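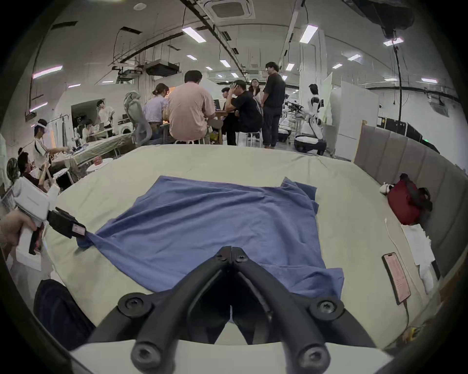 Figure 4. Blue T-shirt spread on a pale beige sheet, two hand-held grippers.

4.2 Order timing and what came back

Prurura takes boxed lunch orders by phone, by email and through the Zekari form. The three channels don't record the same things. Zekari stamps the order to the minute. Email has a time but the final headcount often sits three replies down, in a different message from a different person. Phone orders get written on a pad and typed in later by whoever has clean hands. We coded all three into one sheet and kept the channel as a column. Total orders after cleaning, 505. Orders with no headcount were dropped, same for orders where the client picked up in person, as we had no way to see what was left uneaten.

Most of the orders are office lunches in and near Preltar. Jara, the business park on the east side, is the biggest single drop point and orders from there look different from everything else, see below. Funerals, school events and one wedding rehearsal were left in. Taking them out moved nothing we could see.

Lead time. The stated cutoff at Prurura is 24 hours before delivery. In practise the kitchen takes late orders if the bread is there, and everybody who orders often knows it. So the cutoff works as a soft line. Orders bunch up right before it, then there is a thin stretch overnight, then a second smaller bunch early the same morning. The second bunch is nearly all phone. We asked the kitchen about this and the answer was that the form locks and the phone doesn't. Simple enough.

Late orders were smaller on average and had fewer special boxes in them. We first read this as late clients being less careful about diets. Maximiliano Zúñiga, who coded the phone pad with us, pointed out that the kitchen steers late callers toward the turkey and the plain veggie wrap, and that a caller who hears "we can do turkey" stops asking. He was right, it is on the pad in several places, a crossed out item with turkey written next to it. So the drop in special boxes is at least partly the kitchen's doing. We can't split the two with the data we have.

Changes after ordering. A change means any edit to headcount, item or delivery time after the first confirmation. Headcount changes go up far more often than down. Clients seem to treat an extra box as cheap and a missing one as a disaster. Item changes are rare except at Jara, where one person orders for several teams and the teams answer slowly. Time changes are mostly small, but they hurt the kitchen more than the others. A tray of wraps cut at ten and eaten at one is a different lunch.

We did not expect the time changes to matter as much as they did. The interview guide had a single question on it, near the end, and in two interviews we ran out of time before getting there. Should have been higher up. In the ones where we did ask, drivers talked about it longer than about anything else - parking, loading docks, front desks that won't sign, a lobby with no table to set down on.

Leftovers. Measured by return visit only. Where Prurura collects the carriers the next day the driver noted unopened boxes on the slip. Opened boxes were not counted, and half eaten sandwiches are outside what a driver should be asked to deal with. Unopened boxes are therefore a floor. Clients also take boxes home, we heard this in every interview and have no count for it.

With that said, pattern is clear. Unopened boxes are mostly the over-order, the one or two extra that the client added on the way to the deadline. Box type matters less than we thought going in. The exception is the tuna, which comes back more than its share, and the kitchen already knew. 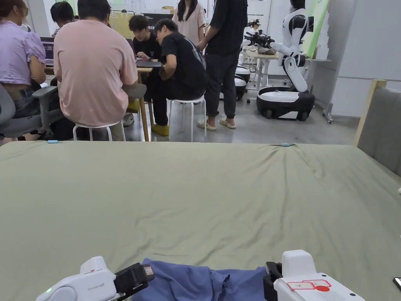 Sides are a separate problem. Each box has chips, a pickle and a cookie, and the client cannot drop any of them through the form. By phone they can. The pickle is the one people ask to leave out, usually for the whole order, usually the same clients each time. It leaks, is the complaint, even in the small cup. One office manager said the pickle was the only reason she calls instead of using Zekari. We then looked for it in the pad and found it more than we would like to admit having missed on first coding. Recoded those orders with a side column. Nothing in the timing results changes.

The cookie never comes out. If anything clients ask for more, and the extra cookies get added late, same morning, by phone. Baking is done the afternoon before, so a late cookie request is filled from whatever is in the case out front. Kitchen does not log this as a change. We do.

Menu length. In August the form menu went from 8 box types to 4 while the kitchen lost a walk-in cooler, then back up once the cooler was replaced. No one planned this as a test but it is the closest thing to one we have. During the short menu, fewer edits to items, as you would guess. Order size held. Complaints about choice are in the emails but not many, and mostly from clients who had ordered the removed boxes before and wanted to know if they were gone for good. New clients said nothing, they had no way of knowing.

The kitchen liked the short menu. Fewer spreads open at once, shorter line, labels easier to check. Two of the staff we interviewed asked for it to stay. The owner brought the full list back anyway on the view that regulars want their own box, and the emails do give her some support there. We would be careful with it either way. August is a slow month in Preltar, several Jara tenants close for part of it, and the clients who stayed may be the easy ones.

Labels. Short note, it comes up again in section 5. Boxes are labelled by type and by name if the client sends names. Named orders had fewer unopened boxes. Could be that a name makes a person feel the box is theirs. Could also be that a client who collects names has a better headcount to start with, and we lean to this one. Names arrive late, though. They come as a pasted list or a spreadsheet, sometimes a photo of a sign up sheet, and somebody has to type them. The form has a field for names and hardly any client uses it; the field takes one name at a time.

Limits. One caterer, one town. The pad is hard to read and two of us disagreed on a fair number of entries before settling them with the kitchen. Driver slips depend on the driver, and some skipped the leftover line on busy days, which are the days we would most want it. Prices changed once during the period and we did not adjust. The final pull from Zekari was done on 2023-11-21 and a few repeat orders were still open then, they are counted as they stood.

What we take forward to the next section is mainly the phone. Almost every behavior we had put down to the client - late orders, dropped sides, the turkey - goes through a conversation with someone at the counter, and that person is making decisions about stock while talking. The form has none of this. Comparing the two channels as if they were the same order arriving by diferent roads was a mistake in our first design and the models in 5.1 are run seperately for each.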